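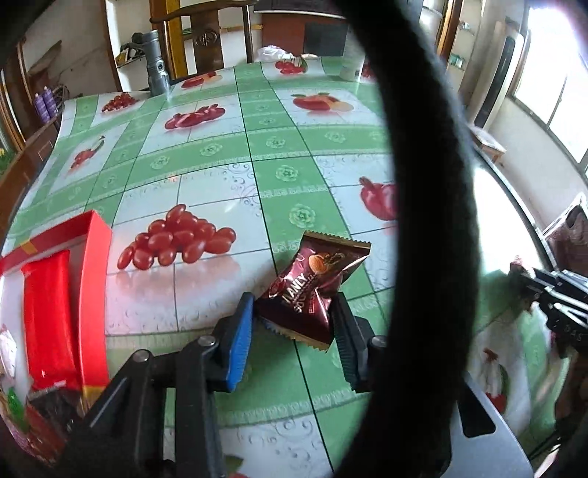

Vittoria Caputo keeps her snacks on the kitchen table in Grudanbridge, right on the green-and-white checked cloth, and she loves nothing more than a good wrapper.

"I've got 129 of them pressed in albums," she says, beaming. "The shiny ones are the best, they catch the light like crazy!"

Friday evenings are for trying new things with her neighbors. "You taste, you argue, you taste again. I could do it till midnight!"
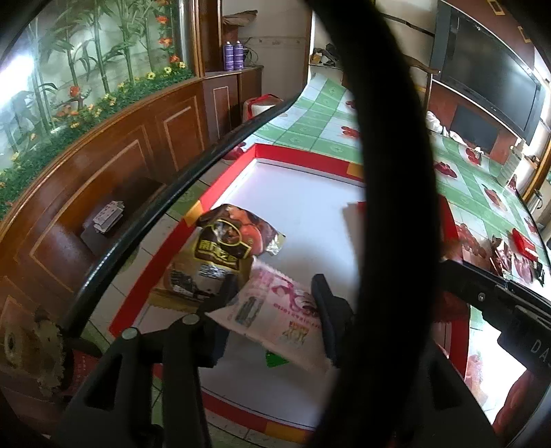
Snacks in the red-rimmed tray on Caputo's table.

Her next album starts in April.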